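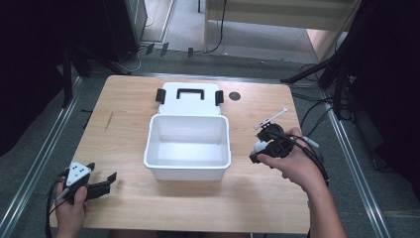

Box day, finally

October, just after lunch. I've been putting off the craft drawer for weeks, and today I gave in and got out the white box — the one with the black handle on the lid and the two latches. Starting with it empty and wide open on the table felt so good! (I love a clean box way too much.)

The plan is thread and buttons in first, then the Brollo ribbon, which I bought 200 yards of and will be using until I'm ninety. The old cookie tins can go. I also need to do something about that dark scratch on the tabletop, maybe a bit of oil. Tea now, ribbon after.

32 likes · 5 comments · Share

Recent entries
The Sterport yarn order
My Bajpai teapot, one year on
Soup again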